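Handout 2: Enrichment for Captive and Sheltered Animals

Introduction to Animal Welfare, Brovance Community College

Last time we ended with the difference between an animal that is kept alive and an animal that is living well. Please hang on to that, because this week we get to the fun part — what keepers can do about it! Enrichment is one of my favorite topics in the whole course, and I hope that by the end of the unit you will be looking at every pen, tank and cage you pass and thinking about what you would put in it.

What we mean by enrichment

Enrichment is any change to an animal's surroundings or routine that gives it a chance to do the things its species is built to do. A pig roots. A parrot shreds and climbs. A rat digs, hoards and hides. If the enclosure gives no outlet for those behaviors, the drive doesn't go away, and we may start to see pacing, bar biting, feather plucking or long hours of doing nothing at all.

Note the word "chance" in that definition. The animal has to be free to ignore what we offer. A radio playing all day that a rabbit can't get away from is just noise.

Main types

Food-based: scattering, hiding or wrapping food so that it takes work to get at.
Sensory: new smells, sounds, textures, things to look at.
Structural: perches, ledges, water depth, digging areas, places to get out of sight.
Social: suitable company of its own kind, or good time with people (these are separate, and one does not replace the other).
Cognitive: puzzles, training, problems with a solution the animal can find.

Most good items fall under more than one heading. A cardboard box stuffed with hay and pellets is food, texture and hiding place all at once, and it costs next to nothing.

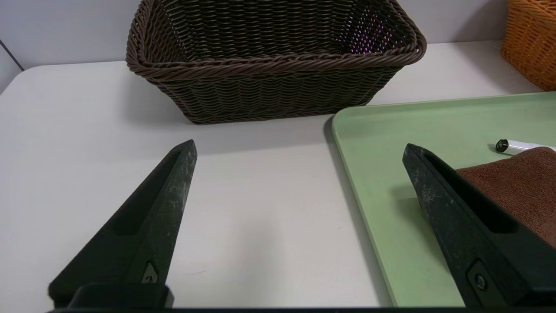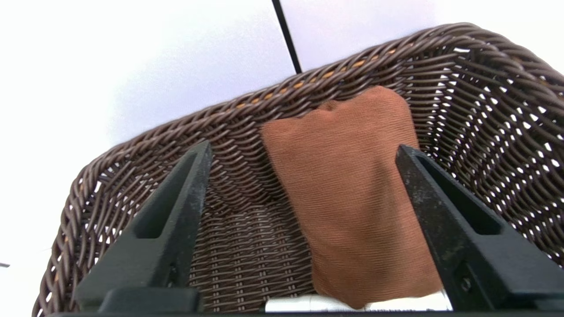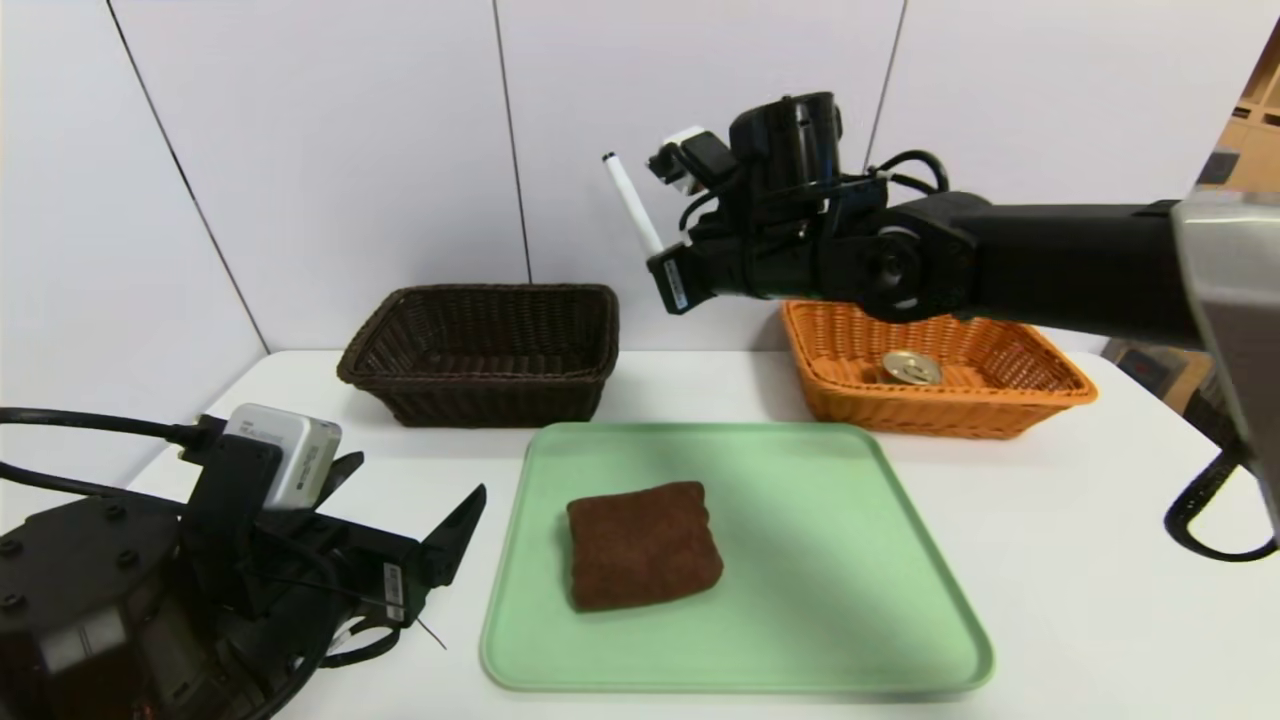 Woven baskets.

Case for discussion: the Drovorness parrots

Drovorness is a small bird sanctuary that took in 37 parrots from a private collection. Most had spent years in bare cages with a full food bowl in front of them. The staff began by changing how the birds ate, and left the cages alone for the time being. Food went into paper twists, pine cones and hanging bunches of greens. Before the change the birds finished their morning meal in 12 minutes; afterward they were busy with it for almost two hours. Feather plucking dropped in the younger birds but hardly moved in the older ones.

Why might age matter here? Come ready to argue it, and look back at your notes on stereotypies — once a behavior is set, it can outlast the conditions that caused it.

Safety before anything goes in

Check for loose threads, staples, tape, glue, toxic dyes and gaps that could trap a toe or a beak. Watch the first session from start to finish. Think about conflict too: one wonderful item in a group of four animals is a fight waiting to happen, so put out more than you need and spread them apart.

Novelty wears off

Even a brilliant item gets dull. Rotate, rest things for a while, bring them back in a new spot. Keep a written record, or you will end up guessing.

For next class

Read the Bunderau shelter report, skipping the budget pages. Pick one species and sketch a feeding plan for it on a single sheet. Wild and weird ideas are very welcome! The field trip to the Tomar wildlife center is in July, and sign-up slips are due with your sketch.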